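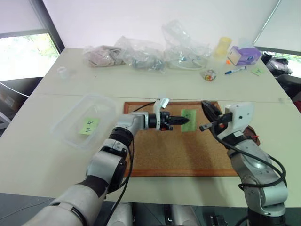 A green note on a framed cork board.

Dallgate to publish Grabowska's collected short prose in one volume

07/12/2020

Dallgate has announced a single-volume edition of the short prose of Grabowska, covering all of the stories printed during the author's lifetime and a group of shorter pieces that have until now been available only in magazines. The book runs to 418 pages and goes on sale in July in paperback, with an electronic edition to follow.

The volume brings together the contents of three earlier collections, all out of print. Two of them were issued by Lakora, a small literary press that stopped taking on new titles several years ago. Dallgate acquired the rights to the Lakora list last year and has begun reissuing it in a uniform format. The third collection was published privately in a run of 360 copies and has rarely turned up in library catalogs.

The edition contains 50 texts. They range in length from a single paragraph to the novella "Doveck," which takes up 91 pages and closes the book. The contents are arranged by date of first publication. The editors considered grouping the stories by setting, as the second Lakora collection did, but decided that chronological order made the changes in the author's style easier to follow. A table at the back lists the original order of each collection for readers who wish to restore it.

"Doveck" is the best known of the works included. It takes the form of an inventory drawn up by a clerk sent to close the registry office of a river town. Each entry describes a document, and the story of the town and of the clerk's predecessor is put together from the descriptions. The clerk's own remarks are confined at first to the margins, then move into the entries, and by the last section have replaced them. The earlier editions set the marginal remarks as footnotes. Dallgate's edition returns them to the margin, following the typescript, and the page was made wider than in the other volumes of the series to allow for this.

The text has been checked against the first printings and, where they survive, the typescripts. Differences between versions are recorded in notes at the end of the volume. Most concern punctuation and paragraph breaks. Four stories exist in two substantially different versions, and for these the later version appears in the main text, with the earlier one summarized in the notes. One exception is "The Weighing Room" – the early version is printed in full, as the later one lacks its ending and no complete copy has been found.

Spelling of place names has been made consistent throughout. The author used both older and newer forms of several names, at times in the same story, and the Lakora editions followed the manuscript in some cases and corrected it in others. The new edition uses the newer form except in dialog and in quoted letters.

The magazine pieces form the least familiar part of the book. They were written for a fixed space on the back page of a monthly and are almost all of the same length. Several are early drafts of passages that were later used in longer stories, among them the ferry episode in "Doveck" and the opening of "Salt for the Road." Cross-references in the notes identify the matching passages. Book reviews and travel articles from the same years are not included. Dallgate says these may appear in a separate volume, but no date has been set.

The introduction deals mainly with publication history and gives little space to interpretation. It argues that the usual description of Grabowska as a regional writer rests on the first collection alone and does not fit the later work, in which the settings are seldom named. It also corrects the date of the private edition, which is given wrongly in most reference works. A short bibliography lists translations and the few critical articles that have appeared.

The volume is the second in the Dallgate reissue series. The first, an anthology of ghost stories from the Lakora list, remains in print. A third, containing two short novels by another Lakora author, is in preparation – the title has not been announced.

Booksellers can order through the usual trade channels. Readers who bought the anthology directly from Dallgate can order the new volume at the series price until the end of July. Review copies are available in electronic form only.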